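Nindita Bench Kit
Two-arm tabletop manipulation kit for home builds and shared workshops

Product line: Nindita
Supplied by: Akov Workshop Supply
Status: in stock, ships as parts

Overview

The Nindita Bench Kit is the hardware needed to put two existing arms to work over an ordinary table. It supplies the gripper housings, the finger sets, the wrist adapters, the cable set and the controller board. Arms are not included. The kit was drawn up for people who already own a pair of small six- or seven-axis arms and want matched grippers on both without machining their own flanges.

All printed parts are also available as files for builders who prefer to make their own. The fasteners and the finger drives are not printable and have to be bought, either with the kit or as the separate Akov hardware pack.

What is in the box

Gripper housing, white, 2 pcs
Finger set, black, pointed, 2 sets
Wrist adapter with collar, 2 pcs
Gripper cable, black, 1000 mm, 2 pcs
Ledesma controller board, firmware 1036 loaded
Power lead for the controller board
Screw pack and hex keys
Printed drilling template for the adapter

Specifications

Finger opening, maximum: 130 mm
Supply to each gripper: 24 V DC
Control interface: CAN, one node per gripper
Cable length from housing to first connector: 1000 mm
Maximum number of stored grip profiles: 10
Housing material: PETG
Mounting: four-screw flange, template supplied

The opening is measured between the fingertips with the pads off. Fitting pads reduces it by the thickness of both pads.

Assembly

1. Fit the wrist adapters
Remove the tool plate from each arm and check the face for burrs. Seat the adapter and tighten the four screws crosswise by hand, then go around once more with the key. The collar goes on last. If the collar does not close fully, the adapter is not seated.

2. Mount the housings
Slide the housing onto the collar until the two top screw holes are clear of it. The left and right housings are identical. Swapping them has no effect on calibration as long as the node numbers are set again.

3. Route the cables
Leave a free loop at the wrist and secure the cable only at the connector and below the elbow. A cable pulled flat against the wrist will limit roll and will eventually fail at the strain relief. With the arm parked in its lowest position the loop should still clear the table edge. Builders using shorter arms can order the cable in a cut length, but the wrist loop should not be reduced to save material.

4. Set the node numbers
Connect one gripper at a time. The board assigns the next free number and stores it. Connecting both at once on a new board gives a duplicate node fault, cleared by holding the reset button until the status light goes out.

5. Run the reach and grip check
Open the left gripper to its limit and hold it. With the right, take a small block from the middle of the table at low speed, keeping the wrist bent over so that the fingers point down. Keep other objects toward the far side of the table, and watch both cable loops through the whole move. Repeat with the sides reversed.
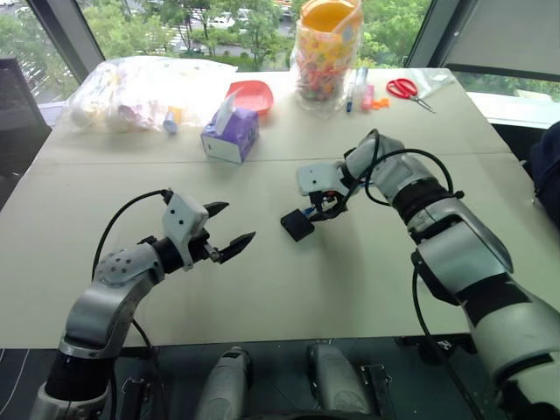

6. Store the grip profiles
Save a profile for each object type once it can be picked repeatedly at the same force setting. Soft packaging and thin plastic need a lower closing force than blocks or tool handles. Profiles stay on the board when power is removed.

Compatibility

The standard adapter fits the Noltside arm series without drilling. Other arms need the template, and the tool plate must be at least as wide as the adapter face. The kit does not replace the arm controller – it adds the grippers to it. An emergency stop on the arm supply does not cut the gripper supply unless both run through the same relay. We recommend wiring them that way in any shared workshop.

Spares and options

Finger sets, adapters and cables are sold singly. Silicone pads are sold in pairs. Boards with older firmware can be updated over USB, and stored profiles should be exported first. Lead time for cut cables is longer in November, when the cable shop closes for stocktaking.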